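Cleaning up after yourself, and after the neighbours: small habits for cleaner water and air at home

Most of us on the Urkari estate live downhill from somebody and uphill from somebody else, and whatever goes down one sink ends up being everybody's business. I've been keeping these tips on scraps of paper since January, so forgive me if they wander a bit.

Fat and oil first. Let the pan cool, wipe it round with a bit of old newspaper and put that in the bin before the pan goes anywhere near the washing-up bowl. We had the shared drain cleared last winter and the bill came to 624 pounds, split between the lot of us, including two households who hardly cook at all. It didn't seem very fair on them!

Leftover paint is the next thing. Never tip it down the drain outside, as on our road that one runs straight to the brook. Water-based paint can be left open somewhere airy, with sawdust or cat litter stirred in, until it has gone hard (check with your council what they'll take). If there's a decent amount left, the Kedura swap shelf is always glad of it, particularly the pale colours, and somebody who can't stretch to a new tin will be very pleased.

Wash your brushes in a bucket and not under a running tap. Two changes of water will do for most of them, and you can let the bits settle overnight between the two.

For everyday wiping down I use warm water with a small squirt of washing-up liquid, and a soft cloth wrung out well. Strong sprays make my chest tight, and I'm 68, so I've stopped buying them. Open a window whatever you use, and please don't ever mix bleach with anything else.

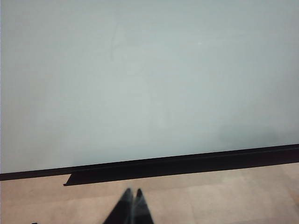

Start low and work upwards if you're washing paintwork, so the drips don't leave streaks, and pour the dirty water down the loo when you've finished.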